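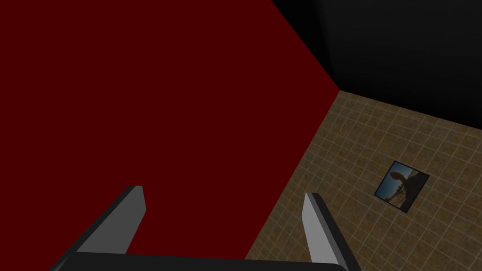

Section 4: Setting Up a Reunion Event

This section covers creating a reunion in Nalia, loading the alumni list, setting up tickets, and sending invitations. It assumes you have finished Section 3 and can sign in with an Organizer account. If your account says Viewer under your name, ask the school office to change it before you start.

The examples use the Furnival School anniversary reunion at the Hetstead campus. Your own screens will show your school's name and colors, but the menus are the same.

Last revised June 4, 2023, by Ihor Dmytriv. Covers the browser version only.

4.1 Before you begin

Have the following ready:

The name of the event as it should appear on tickets
The start and end times for each part of the day
The capacity of each room or hall, from the fire certificate
Your alumni list, saved as a CSV file
The bank details page from Section 2, completed and approved

Note: You can create the event without bank details, but paid tickets stay locked until they are approved. Free tickets are not affected.

4.2 Creating the event

1. Sign in and choose Events from the left menu.

2. Click New Event, then Reunion. Do not choose General Event. The General Event type has no class year field, and an event can't be switched from one type to the other after it is saved.

3. Type the event name. The limit is 62 characters, including spaces. Longer names are accepted on this screen but are shortened on printed tickets and name badges.

4. Enter the date and the opening and closing times. Use the times when guests may be on the grounds. Times for the tour, the assembly, and the dinner are entered later as sessions.

5. Under Location, pick the campus from the list. If the school has moved since some of the invited classes graduated, add the old address in the Also Known As box. Guests searching for the old site will then find the right page.

6. Click Save Draft.

The event now shows on your Events page with a gray Draft label. Only Organizers at your school can see it.

Caution: Clicking Publish at this stage makes the page public and sends a notice to everyone who follows the school. The notice can't be recalled. Leave the event as a draft until you have finished 4.5.

4.3 Adding sessions

A session is any part of the day with its own start time or its own room. Most anniversary events have several. The Furnival event had a campus tour in the morning, an assembly in the main hall, an open afternoon in the old classrooms, and a dinner.

1. Open the draft and click the Sessions tab.

2. Click Add Session and type a short title. Guests see the title on their phones, so keep it plain. "Campus tour" works better than the full wording from the printed program.

3. Enter the start time, end time, and room.

4. Enter the capacity. For a tour, enter the size of one group and then the number of groups. At Hetstead the tour was set up with 16 guests in each group. Nalia multiplies the two figures and shows the total.

5. Choose whether guests must book. If booking is off, the session is listed on the page but no tickets are issued for it.

6. Repeat for each session, then click Check Times.

Check Times looks for two problems: sessions that use the same room at the same time, and sessions that fall outside the opening and closing times from 4.2. Each problem is listed with a link to the session. A guest who books two sessions that overlap in different rooms will get a warning, but the booking goes through.

Note: If a religious service or other ceremony is held away from campus, add it as a session and tick Off Site. A second address box opens. Off-site sessions are left out of the campus headcount.

4.4 Loading the alumni list

Nalia matches guests to their class year using the list you load here. You can load more than one list, and you can add people by hand later.

Preparing the file

The file must have these four columns, in this order:

Last name at school
First name
Last year attended
Email

Extra columns are ignored. Leave a cell blank if you don't have the information. Don't type "unknown" or a dash, as these are read as names.

Use the last year attended even for people who left early. Many schools sort by graduation year, and that leaves out anyone who transferred. If your records have only a graduation year, use it, and turn on Allow Nearby Years in step 5 below.

Loading the file

1. Open the draft and click the People tab.

2. Click Load List and choose your CSV file. A file with some 400 names takes under a minute on an ordinary office connection. Stay on the page until the bar is full.

3. Look at the preview. It shows the first rows of the file under the four column names. If first names appear under Last Name at School, click Cancel, fix the column order, and load the file again.

4. Click Accept.

5. If needed, turn on Allow Nearby Years. Guests who enter a year one above or one below the year on the list will be matched.

6. Open the Duplicates list and work through it. For each pair, choose Merge or Keep Both. Brothers and sisters often share an email address and will show up here. Choose Keep Both for them.

Caution: Merge can't be undone. If you are not certain, choose Keep Both and come back to it after the guest has replied.

Former staff

Teachers and other former staff are loaded the same way, but from the Staff button on the People tab. Put the last year worked in the third column. Someone who was both a student and a teacher should be on both lists. They will get one invitation and may choose which badge they want.

4.5 Tickets

1. Open the Tickets tab. There is one line for each session that needs booking.

2. Set the price for each line. Enter 0 for a free session. Leaving the price blank hides the ticket.

3. Set Guests per Person. This is the number of people an alum may bring, not counting the alum. The usual setting is 1 for a dinner and 3 for an open afternoon.

4. Set the closing date for bookings. Caterers usually need final numbers well ahead, so check with them first. The dinner can close earlier than the other sessions.

5. Under Held Back, enter the number of places you want to keep off sale for speakers, former principals, and school staff. Furnival held back 40 places in the main hall for the assembly. Held-back places can be released at any time from the same box.

6. Turn the waiting list on or off. With the waiting list on, a canceled place is offered to the next person by email, and the offer stays open for two days.

7. Click Save Tickets.

Note: Price changes apply to new bookings only. Guests who have already paid are not charged more or refunded the difference.

To test the tickets, click Preview as Guest at the top of the page. Make one booking for each session. Test bookings are marked in yellow and are removed when you publish.

4.6 Memories and old photographs

The Memories page lets guests send in stories and scanned photographs before the event. It is off by default.

1. Open the Page tab and turn on Memories.

2. Choose who approves items. Nothing is shown until it has been approved, and at least one approver must be named.

3. Edit the request text. Asking for something particular gets more replies than a general request. Furnival asked for stories about school plays, sports days, and the old cafeteria.

4. Set the closing date. Allow enough time to print anything you plan to display.

Approvers get one email a day listing new items. Each item can be approved, returned with a note, or declined. A declined item stays in the Declined folder, where Organizers can see it but guests can't.

Caution: Don't approve an item that gives a person's current home address or phone number. Return it and ask the sender to take that part out.

4.7 Publishing and sending invitations

1. Go to the Event Summary and read every line. Anything missing is marked in red.

2. Click Publish. The label changes from gray to green.

3. Open the Invitations tab and choose a template. Reunion Plain prints best if you also plan to mail letters.

4. Click Send Test. The test goes to your own address. Open it on a phone as well as a computer, and click the booking link.

5. Choose the class years to invite. To spread out the replies, send to the oldest classes first and leave a few days before the next group.

6. Click Send.

7. Check the Returned list the next day. It shows addresses that did not accept the message. Click Print Letters to make a mailing for those people, and for anyone on the list with no email.

4.8 Common problems

A guest says their name is not on the list.
Search under the name they used at school. If they are still not found, click Add Person on the People tab. They can book as soon as you save.

The booking page says Full but the hall has places left.
Check Held Back on the Tickets tab. Also check whether unpaid bookings are holding places. Unpaid bookings are released overnight.

The event name is cut short on the badges.
Shorten the name under Event Details, then click Rebuild Badges. Tickets already sent will keep the old name and still scan correctly at the door.

A guest got two invitations.
They are on the list twice with different email addresses. Merge the two entries from the People tab. If both have bookings, cancel one first.

The Publish button is gray.
You are missing a closing date, an approver for Memories, or approved bank details for a paid ticket. The Event Summary shows which one.

For badge printing and check-in on the day, go to Section 5. For the Grindodwood label printer, see the printer sheet at the back of this guide.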